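Rice Pudding Weather

30 April 2019

I had big plans for rhubarb this week, I really did. I even drove out to the farm stand at Girnivwood to get some, and when I got there the rhubarb was gone and the only thing left on the table was a jar of apricot preserves with a bit of fabric tied over the lid. So I bought the preserves, drove home in the rain, and made rice pudding, and then I made it again the next day, and that's how we've ended up with a post about rice pudding in April when everyone else is posting asparagus.

I didn't grow up loving it, I should say. The rice pudding of my childhood came out of a can and was served cold in a little glass dish with a maraschino cherry on it, and the cherry was the part I ate. It took a rented room in Brekcombe and a landlady named Magdolna Halász to change my mind. She made it on the stove in a dented blue pot, standing over it with the radio going, and she would knock on my door with a bowl whether I'd eaten supper or not (I had usually eaten supper, and I always ate the pudding too). She put apricot jam on hers and a little lemon peel inside, and she was very firm about salt. A pudding without salt, she said, tastes like a wet napkin.

She never wrote it down. I asked her for the recipe before I moved out and she told me to use enough milk. I've been working out how much that is ever since, and I think I finally have it the way I like it, though I can't promise she would agree with me.

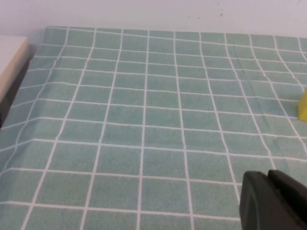 What goes in the pot

142 grams of short-grain white rice
4 cups whole milk, plus a splash more for later
6 tablespoons sugar
A good pinch of salt
A wide strip of lemon peel
A small piece of butter
Vanilla, as much as you like
Apricot preserves, for the top

I know, I know, the rice is a fussy number. I used to scoop it with a chipped teacup, the teacup finally gave out over the winter, and before I threw it away I filled it one last time and put the rice on the scale. So there you are, one dead teacup's worth. If you're a few grams over or under you'll still have pudding.

As for the kind of rice, I've been using the bag from Khokhar, the little grocery on the corner by the laundromat, where they sell a short-grain rice that goes soft without going to mush. Arborio is fine. Sushi rice is fine too, a bit stickier. Please don't use the long-grain kind you have for dinner, I've tried it and the grains sort of sulk at the bottom and the milk stays thin.

How I make it

Rinse the rice once, just quickly, and let it drain while you get the milk going. You want a heavy pot if you own one. Put in the milk, the salt and the lemon peel and warm it over medium heat until there are small bubbles around the edge. Stir in the rice, keep stirring until it comes back to a simmer, and then turn the heat down low, lower than you think.

Now you stay near it. You don't have to stir the whole time, but go back to it often and scrape along the bottom with a wooden spoon. I unload the dishwasher, I stir, I wipe the counter, I stir, I look at my phone longer than I meant to, and then I run back and stir. When the rice is tender and the milk has gone thick and looks like loose porridge, add the sugar. I used to put the sugar in at the beginning and I scorched a good many pots that way.

Let it bubble gently another minute or two, then take it off the heat, fish out the lemon peel, and stir in the butter and vanilla. Put the lid on and leave it alone for 15 minutes. It will look too loose when you put the lid on and just right when you take it off. If it's gone stiff, that's what the extra splash of milk is for.
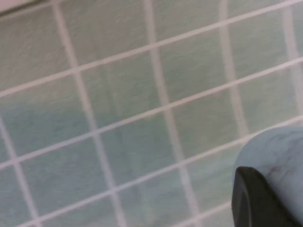 Green squares, close up.

What to put on it

Apricot preserves are the thing for me, a big spoonful in the middle that you drag your spoon through. My neighbor Kilian Lehner likes cinnamon and brown butter on his, and he brought over a jar of sour cherries from Jamonden to try as well, which were so good that I've hidden what's left behind the oatmeal. Toasted almonds are nice if you want a crunch. Raisins I leave to your own conscience! I put them in for company and pick them out of my own bowl.

Leftovers

It keeps in the fridge for a couple of days with a plate over the bowl. It sets up quite firm, so warm it slowly in a small pot with more milk and break it up with a fork as it loosens. I also like it straight from the fridge for breakfast, standing up in my socks, with the last of the jam scraped out of the jar.

I did wonder about baking it, the way some of you do, with the brown skin on top. A reader wrote to me over the winter to say that the skin is the whole point and her family used to fight over it. I've tried it a couple of times and mine keeps coming out dry around the sides, so if you have a baked one that you trust, please leave it in the comments and tell me what kind of dish you use. I have plenty of rice left in the bag, and it's supposed to keep raining.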